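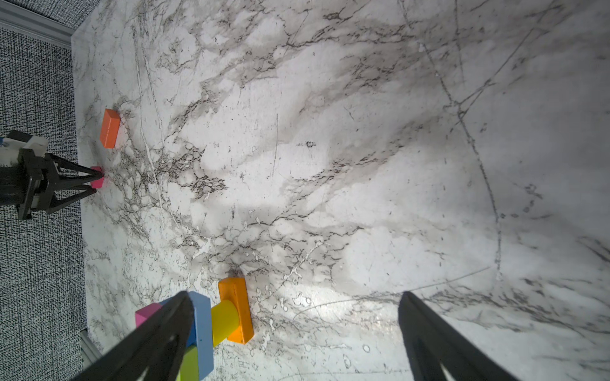
Bloques de madera de colores sobre la mesa

Hola a todos:

El 02/07/2022 Seija Koskela escribió:
> ¿Alguien ha cobrado ya de Rumovness? Les traduje
> 2546 palabras en March y sigo esperando.

Seija, ¡a mí me pasó igual! Eran 380 euros, a 30 días, y tuve que escribirles dos veces (la segunda, ya bastante seca). Prueba con contabilidad directamente, que la gestora de proyectos no pinta nada ahí. Con Hakala, en cambio, ningún problema.

Un abrazo,
Marta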